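Search this site Go

Kitchen Corner: plates, bowls and a striped mat
by Roya Asadi

Well, August is nearly done and I've finally sorted out my crockery! Orysia Tymoshchuk came round for lunch, looked in my cupboard and asked how many plates one woman in Prolldale could possibly need. Fair point. I've kept the white ones with the dark rims (I've loved those for years) and the big plates with the grey streaky border, like somebody has gone round with a dry brush.

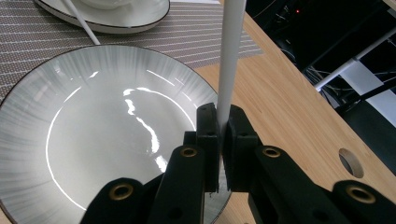 The rest are going in a box for the Voravness swap table, so if you're after odd saucers, come early. I had two boxes to begin with but Tamara Yatsenko got wind of it and went off with most of the mugs.

Now, laying the table. I used to put everything out in a great heap and let people help themselves, but I've gone over to a placemat with the small bowl sitting on its plate. It looks so much smarter, even if it's only soup!
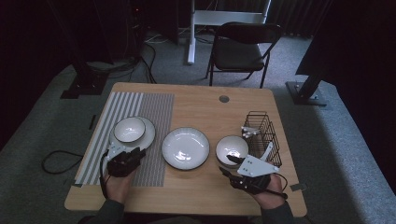
Stripy placemat, white dishes and the black wire rack.

The rack stays on the table while I'm putting things out, which drives my sister mad, but it saves me traipsing back and forth to the sink.

One more thing, and it's the table itself. I do like to see a bit of bare wood between meals, with all that lovely wavy grain.

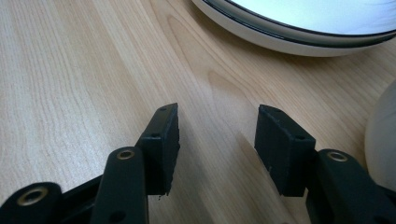 Photo: Zhuravel newsletter

Oleksandra Kuzmenko swears by a barely damp cloth and then a dry one, always along the grain, and I've been doing the same. If you've a better method, do drop me a line before the next issue.

Last updated: August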